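In defense of the narrow street

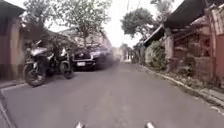
Sorngate in April, mid-morning. A motorcycle and a dark car coming through, with the right side of the road still open.

I live on a narrow street and I would like it to stay narrow. There, I've said it, and half my neighbors can stop reading now.

The plan going around is to widen Sorngate by taking a strip off the sidewalks, which aren't exactly generous to begin with. Frans Mulder, two doors down from me, is all for it. He drives a delivery van and he's tired of folding his mirrors in, and I do get that, I've stood in my kitchen and listened to him back up the whole length of the block at 6 in the morning with the beeper going. But I think he's wrong, and I've told him so over his own coffee.

What I like about a narrow road is that everybody on it has to pay attention to everybody else. You come down ours and there are walls and low buildings and trees close by, and your foot eases off the gas without you deciding anything. Most people's does, anyway. Some folks come through like they're late for surgery, and I've written to the city about them twice. I'm just not convinced you slow those people down by handing them more road!

I grew up on Damgaard, see. Damgaard got widened when I was a kid. It was supposed to be safer and it was going to be so much easier to park, and for one summer it was. Then the through traffic found it. My mother stopped letting us cross to the bakery by ourselves, and a year or two later the bakery moved anyway, so I guess that solved that.

Saskia Henare says I'm being sentimental, and she has a point (she usually does, it's annoying). She rides a motorcycle to work and she'd love a bit more room when a car is right behind her. She told me a narrow street feels fine until somebody in a hurry is sitting on your tail, and then it feels like a hallway. I've been chewing on that for weeks. I don't ride, so I can't tell her what it feels like. I do think the thing she's describing is a driver who should hang back, and I'd rather see the city spend its money on that driver. Lower limit, a raised crossing by the pink wall, maybe even somebody out there writing tickets once in a while.

And can we talk about the surface? It's patchy. It's been patchy for as long as I've lived here, which is coming up on 40 seasons if you count the way I do, four to a year. If there's money to move a curb then there's money to fix the asphalt where it is. Fix it first and then let's see how people feel - I bet the grumbling drops by half.

Then there's the sidewalk. It's skinny already. Valdemar Juhl gets along it with his walker and not a lot to spare, and on trash day he has to wait for somebody to move a can. Take a strip off that and he's in the road with the rest of them. I asked at the meeting where he was supposed to go and was told that pedestrian access would be looked at in a later phase. Later than what? The curb will already be gone.

Bjartur Thygesen stood up after me and said a wider road would bring business back. Could be. He's run a shop a lot longer than I've run anything. But the people who buy things on our street are mostly walking when they do it, or they've parked around the corner on Gorer and strolled over. I've never once seen somebody slam on the brakes from full speed to go buy a lampshade.

So that's where I am. Patch the road, slow the traffic, leave the curbs alone. The comment forms are on the counter at the library until the end of the month and they take maybe five minutes, less if you skip the part about your household. Frans has already filled his out. I'm doing mine tonight, and I'm going to need the back of the page.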